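What Is an Obituary?

An obituary is a short article about a person who has died. It appears in a newspaper, on a funeral home's website, or in both. The word comes from a Latin word for death.

Who writes it

Some obituaries are written by reporters. Most are written by the family. A son, daughter, or grandchild collects the facts and puts them in order. The funeral home checks the spelling of names and sends the text to the newspaper.

The newspaper often charges by the line or by the word. A short notice may have fewer than 100 words. A longer one may have 400. A website usually has no limit.

What it contains

The first sentence gives the person's full name and says that the person has died. Many families write "passed away" in place of "died." The meaning is the same.

The next part tells where the person was born and who the parents were. After that come school, work, and marriage. The writer may add a hobby or a favorite saying.

Then comes a list of relatives. Two terms are used in this list:

Survived by: relatives who are still living.
Preceded in death by: relatives who died earlier.

The last part gives the time and place of the funeral. If the family would like gifts of money to go to a charity, its name goes here too.

A sample opening

"Arash Bagheri, a clock repairer in the town of Lirkavden, passed away in May. He ran the Trinik repair shop for almost 20 years. He is survived by his sister, Soudabeh Bagheri."

These three sentences give a name, a place, a job, and one living relative. A reader who knew him from the shop can tell that this is the right person.

What happens at the gathering

After a funeral, many families invite guests to a home or a hall. This is called a reception. Guests talk about the person and look at old photographs. Food is served, and it can be a full meal or packaged snacks set out on a table. 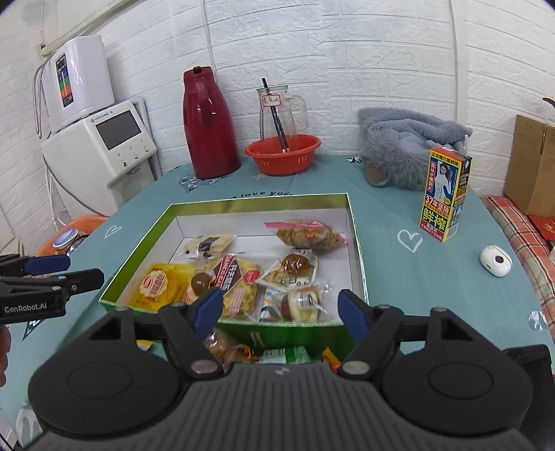
Why old obituaries are kept

Libraries store old newspapers on paper, on film, or as computer files. A person who studies family history is called a genealogist. Genealogists use obituaries to find birthplaces, maiden names, and the names of brothers and sisters. A maiden name is the last name a woman used before she married.

Obituaries can contain mistakes. A date may be wrong, or a relative may be left out. Genealogists compare the obituary with other records, such as a birth certificate or a census.

Words to know

Census: an official count of the people in a country.
Eulogy: a speech about the person, given at the funeral.
Notice: a very short obituary, often only a name and the funeral details.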